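# Folding small towels so they stay folded

I learned this from my neighbor Mpho Mnguni, who worked three years in the laundry of a guest house in Wivenach. It is for the thin, fuzzy cleaning towels and small hand towels. For big bath towels I use another method.

**You need**

- your towels, fully dry
- a table or a bed with a cloth spread on it
- a shelf or drawer 36 cm deep, or deeper

**1. Prepare the surface**

Spread a sheet or a piece of plain fabric. It does not need ironing, small waves in it do no harm. I like a strong color under the towel, then I see the edges well.

**2. Lay the towel flat**

Put the long side toward you. Pass your open hand from the middle to the left, then from the middle to the right. Do not pull on the edges, or they will become wavy.

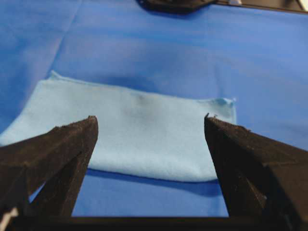
Now look after the corners. A corner that curls or folds over itself makes one end thicker, and later the whole pile leans to this side. Open it with your finger and press it for a moment. If a small thread stands up, cut it with scissors and never pull.

**3. Fold in three**

Bring the left third over the middle, then the right third on top. Press with the flat hand.

**4. Fold in half**

Fold the bottom edge up to the top edge. The round side is the front. On the shelf, all round sides must look at you.

**5. Make the pile**

I put 14 towels in one pile. With more, the upper ones slide down when the door is opened.

I fold on Friday in the evening, after the last wash. If your towels still open by themselves, try less softener in the next wash.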